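Usico publie les résultats de sa campagne d'essais sur les tâches de rangement et de tri

Ametberg, février

Les bras robotisés savent-ils aujourd'hui ranger une table, trier un bac de pièces ou remettre un établi en ordre ? Usico, qui conçoit des logiciels de commande pour petits ateliers et collectivités, rend publics les résultats d'une campagne menée dans son laboratoire d'Ametberg avec le bureau d'études Þórarinsdóttir. La réponse est partielle : certaines tâches sont à la portée des machines, à condition que le poste soit préparé, et d'autres restent hors d'atteinte pour un usage quotidien.

La campagne a porté sur 161 consignes, toutes formulées en langage courant, du type « mets les rouges avec les rouges » ou « pousse le cube vers le bord gauche ». Le système de commande Guvard les a reçues sans programmation particulière pour chaque exercice. Au total, 3 951 essais ont été enregistrés puis relus par deux opérateurs.

Sur les consignes simples, qui demandent de déplacer un seul objet vers un endroit désigné, le taux de réussite atteint 97 %. Il tombe à 45 % lorsque la consigne demande plusieurs déplacements de suite, par exemple regrouper tous les objets d'un plateau par couleur. L'erreur la plus fréquente est connue des équipes : en amenant une pièce à sa place, le bras en dérange une autre, déjà rangée.

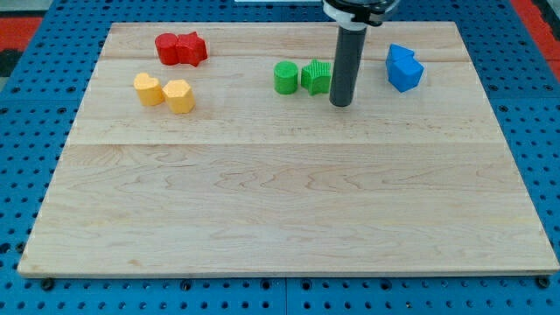 Blocs de plastique groupés par paires de couleur sur le plateau d'essai, au laboratoire d'Ametberg. Photo : Usico.

« Un tri par couleur paraît élémentaire, et pour une personne il l'est », explique Mayu Wada, responsable des essais chez Usico. « Pour la machine, chaque poussée modifie le problème suivant. Une étoile ne glisse pas comme un cylindre, un cœur tourne sur lui-même. Nous avons gardé ces formes parce que les objets d'un atelier ou d'une cuisine ne sont pas réguliers non plus. »

Les essais sur plateau ont été complétés par une série plus courte sur des objets usuels : couverts, visserie, flacons, linge plié. Les résultats y sont nettement moins bons, en particulier pour le linge, et Usico ne prévoit pas d'offre dans ce domaine. Le tri de petites pièces rigides sur un poste fixe est en revanche jugé assez fiable pour un premier déploiement, sous la surveillance d'un opérateur.

« Nos clients demandent si le robot fera le ménage l'an prochain. Nous leur répondons non », indique Asger Ragnarsson, directeur d'Usico. « Il peut préparer des lots de pièces ou dégager un plan de travail entre deux séries — c'est déjà du temps gagné pour une petite équipe. »

Un poste pilote sera installé chez un sous-traitant en mécanique de la région d'Ametberg. Il servira à mesurer les interruptions, les reprises manuelles et le temps de réglage en conditions de production. Le protocole d'essai et la liste des consignes sont disponibles sur demande auprès du service de presse d'Usico.

À propos d'Usico
Usico développe des logiciels de commande pour bras robotisés destinés aux petits ateliers et aux collectivités. Le système Guvard est son produit principal.

Contact presse : service communication d'Usico, Ametberg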